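Chapter 4
Where Does the Work Happen?

My first desk job was in Plasville, in an office above a shoe store, and I spent most of it fighting with a drawer. It stuck. I needed what was in it maybe thirty times a day, and every time I had to stand up, push my chair back and pull with both hands. I never once thought of this as a design problem. I thought of it as a drawer.

I'd like you to start this chapter by thinking about your own drawer, whatever it may be. The kitchen shelf you can only reach on tiptoe, say, or the printer at the far end of the hall. Workplace layout is a big subject, with its own journals and its own arguments, but most of it comes back to a plain question: how far does a person have to reach, turn or walk to get the next thing done?

When Farzana Gazi and I studied the packing room at Kelano, we followed one order from shelf to door. It traveled 300 feet. The door was 16 feet from the shelf! The staff had stopped noticing years before (people do), and when we showed them our map with the route drawn in red pencil, they laughed and then got a little quiet.

We'll come back to Kelano in the second half of the chapter, where you'll draw a route map of your own. First we need some vocabulary. The work surface is wherever the task gets done. The reach zone is the part of that surface you can use without leaning, and the boundary is whatever closes the space in — a wall, a rail, a shelf, a coworker's elbow.
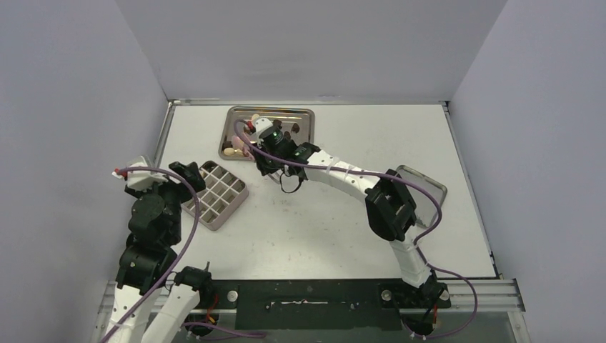
Figure 4.1 A work surface with panels on three sides and metal rails along its edges.

Boundaries get less attention than they should, and I was as guilty of this as anyone. Pranab Sikder, who taught me most of what I know about layout, used to make his students sketch the edges of a room before they were allowed to draw a single table. Try it his way in Exercise 1. Use pencil, and leave the furniture out until you've marked every door.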